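Can a robot pick up the washing yet?
April 2024
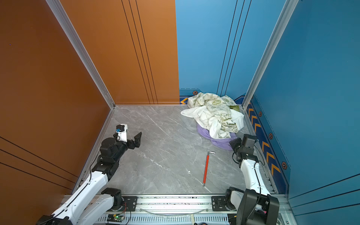 Two arms, two bits of laundry and a red rod on the floor.

I've had a load of washing sitting on the end of the couch for most of this week, so it was probably the wrong time to spend two evenings reading about robots that tidy up. But I did, and a few people have asked what I think after my last post on dishwashers, so these are my notes.

The short version is that picking clothes up off a floor is harder than it looks, and folding them is harder again. A machine can do either one some of the time. I wouldn't pay for one yet.

I used to work in a commercial laundry, at Lecomte, back when it was still in the old building by the rail yard. We had a flatwork ironer and a folder that went through sheets faster than four of us could feed it. People forget that this kind of automation is old. If every item is a flat rectangle and a person clips the corners in, a machine will fold it all day. We put through around 2,000 pieces on a normal shift and the folder hardly ever jammed. What we never had was a machine that could take a wet lump out of a cart and find the corners. That was my job, and Reiko Shimada's, and it was murder on the shoulders.

So when I look at two arms over a floor with a white cloth lying partly across a purple one, I see the same job we were doing at the cart. The white one is crumpled and has green printing on it. Where does it stop and the purple one start? I can tell at a glance because I have handled a lot of cloth. A machine has to work it out from the colour and the folds, then pinch one layer and leave the other behind. If it grabs both it has a bundle, and then it has to notice that it has a bundle.

The rod is another kind of problem. It's thin, with a short bend at one end, and it lies flat on the tile. A rigid thing keeps its shape when you lift it, which helps. But a thin rigid thing on a hard floor gives you almost nothing to get under. Try picking up a knitting needle with oven mitts on. You end up rolling it against your foot.

I rang Benedek Vass about this, as he does maintenance at Menumex and has looked after arms on a packing line for years. His view is that the arms themselves stopped being the hard part a long time ago. On his line the cartons arrive the same way up at the same spot, and if one turns up sideways the line stops and he gets a page. A house is all sideways cartons, he said. He also pointed out that they have 363 days of production a year and every one of them is planned around keeping things the same. My place doesn't manage the same from breakfast to lunch.

Then there's speed. I timed myself on Sunday. Seven towels, picked up off the floor and folded in thirds, took me a bit under two minutes and I wasn't hurrying. Most of the towel folding I've watched machines do takes longer than that for one or two. Slow is fine if I'm out of the house, and I'd be happy to leave something going all day if I came home to a neat pile. It's less fine if I have to stay home in case it gets stuck.

Cost I can't say much on. Riku Oshima reckons he would pay 400 dollars for something that only did socks, and I think he means it. He has three kids in hockey. I don't expect anything at that price for a long while.

My guess at the order things will come, for what it's worth:

Picking toys and clothes up off a floor and dropping them in a bin. No folding. I think this one is closest, and it would be useful on its own.

Towels and face cloths, one size, from a basket.

T-shirts, if you aren't fussy about the sleeves.

Fitted sheets, never. I can't do them either, and I was paid to.

Clearing a floor matters more than people give it credit for. My mum can still fold perfectly well sitting at the kitchen table. Bending down for a dropped tea towel is what gets her now, and she has one of those long grabbers from the chemist for it. If a machine could do only the bending part, slowly, a few times a day, she'd get a lot more out of it than out of a folder.

Chiharu Okabe has promised to show me round the linen room at her hospital in May, where they have put in newer equipment for sorting. I'll write that up if they let me. In the meantime the couch still has washing on it, and I'm off to deal with the towels at least.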